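Home | Notebook | Bench Log | Plans | Contact

December, glue-up and first tuning, lap harp no. 5

Got to the bench at 7:40 and the soundboard had stayed flat overnight!! I was sure the damp would cup it. The spruce from Pryor is lovely stuff, tight and even all the way across, and when you tap it near the bridge line it rings like a little bell. Jayson Policarpio came over from the finishing side just to knock on it.

Thinned the treble end a bit more with the card scraper, tapping as I went. Stopped when the note dropped and got rounder. I still can't say in numbers what I'm listening for, but Jayson heard the change too, from across the room.

Glued the braces with hide glue. The new Flutex clamps are so much lighter than the old iron ones, and they don't creep when you snug them down. Wiped the squeeze-out with a warm rag and left the whole thing alone through lunch (hard to do).
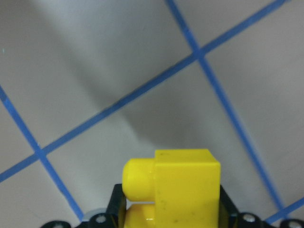
The string spacing is still bugging me. I copied it from the drawing Keegan Cosgrove traced at Trirnwood, the one dated 1753, and it's beautiful but tight for modern fingers. Keegan thinks the old players used their nails. Could be! I want to open it up a hair on the next one and see if the bass strings stop buzzing against each other.

Strung the top octave in the afternoon just to hear it. Oh, it's good. Bright but sweet, and it hangs on much longer than the last one did. The pins hold fine in the maple, except the third from the top, which slips. Try chalk first, then the next size up.

To do: order more gut, sand the back to 2000 before oil, ask Keegan for the rest of the Trirnwood tracings, retune before going home.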